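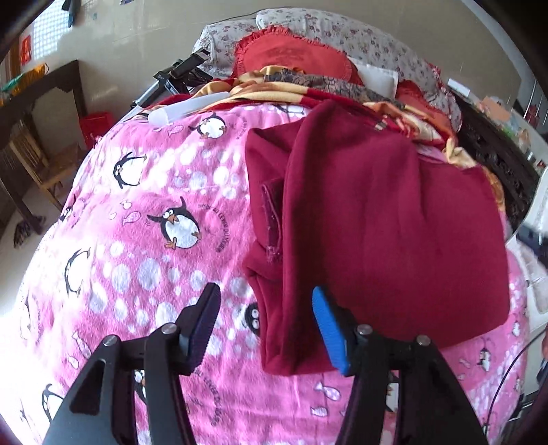 Cloritz opens its hand-held gripper kit to home users

Oct 7, 2020

Cloritz, the small Flarkthorpe company that has been renting out its hand-held gripper kit to research groups since March, is now offering it to anybody who would like to record household work at home, folded sweatshirts, fleece blankets and all.

The kit comes in a padded case with the two-fingered gripper, a charger, a printed guide and a prepaid label for sending everything back. You hold the gripper yourself and go about an ordinary job with it, and the recordings are later used to teach robot arms how to handle the same sort of thing. Laundry is the first subject on the list, and bedding comes next (which will please those of us who have never once folded a fitted sheet properly!).

"We tried it in our own bedrooms first, and I have to say my sweaters have never been handled so many times," said Vidar Lindqvist, who runs the home program. "Soft clothes are hard for a robot. A thick sweatshirt slumps one way today and another way tomorrow, and we'd love to see how people in real homes deal with that."

Rental is $80 for 2 weeks, and Cloritz gives $100 in credit toward a purchase to anyone who sends in a full set of recordings. The first round has 179 kits, to be shared between Flarkthorpe and neighboring Trindton, with pickup at the Mottram store for people who would sooner not wait for the mail. Spare finger pads are sold separately, and left-handed users are asked to mention it when they sign up so that the right guide goes in the case.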